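Home → Trails and Landmarks → Drandale Footbridge and Landing. October inspection, with comments.

Covers the footbridge, the old ferry landing, the retaining wall and the path between them. Marks are OK, WATCH or FIX. Comments are the inspector's own and the county may cut them, as it did last time.

1. Approach path, village side. OK.
Gravel topped up in the spring and mostly still on the path. The rest is in the ditch, where it seems happier.

2. Approach path, Pasari side. WATCH.
Tree roots have lifted the edging again. Somebody has painted the worst one white, which helps until the leaves come down.

3. Bridge deck. FIX.
2 planks soft at the downstream end. A screwdriver goes in farther than I'd like to put in writing. Replace before frost. The others ring solid when hit with a hammer, and I hit all of them.

4. Handrails. OK.
Firm on both sides. Splinters sanded off the upstream rail. Initials carved since the last visit, nicely spaced.

5. Load sign. FIX.
The sign says 3,000 pounds. The paperwork says 2,000. One of them should be changed and I suggest the sign. Until then, keep the mower off it.
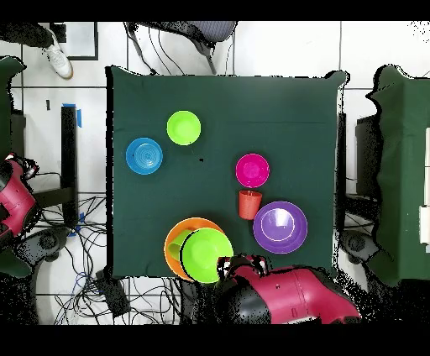

6. Retaining wall at the landing. WATCH.
The wall is dry stone, older than the road, and has been leaning toward the river for as long as there have been reports to say so. The lean hasn't changed against the marks. What has changed is the row of flat capstones, where several have been shifted to make seats. Please put them back. Anyone picnicking at the landing can bring a folding table, and plastic bowls and cups in loud colors like the magenta and lime-green ones on that dark green cloth, which at least can be spotted in the weeds when it's time to pack up. Gray stones among gray stones cannot. Two of the caps are still missing and I have looked.

7. Weep holes in the wall. FIX.
More than half packed with silt. Clear with a rod, never a hose. The hose was tried once and we have the invoice.

8. Mooring rings. OK.
Rusty, historic, immovable. Nothing has been tied to them in years except one bicycle.

9. Landing steps. FIX.
Green slime on the lower treads. Scrub and regrit. The "Slippery When Wet" sign is itself lying on the bottom step, so point taken.

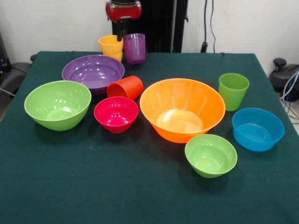
The steps also need a chain across the top during high water. There is a hook for one on each side and a chain in the Rirero shed, and the distance between the shed and the hooks has defeated us for three seasons.

10. Life ring and line. FIX.
Ring present. Line present, but shorter than the river is wide. Order the longer one from Barajas and ask them to leave it uncut.

11. History panel. WATCH.
Readable if you kneel. The ferry is still spelled two ways. Not a safety matter, but I check it every year and it bothers me.

12. Budget.
Planks, grit and the line come to $600 if the work is done before winter. The sign is extra. The wall is a separate conversation.

Next inspection: after the spring flood, or during it, if the steps are left as they are.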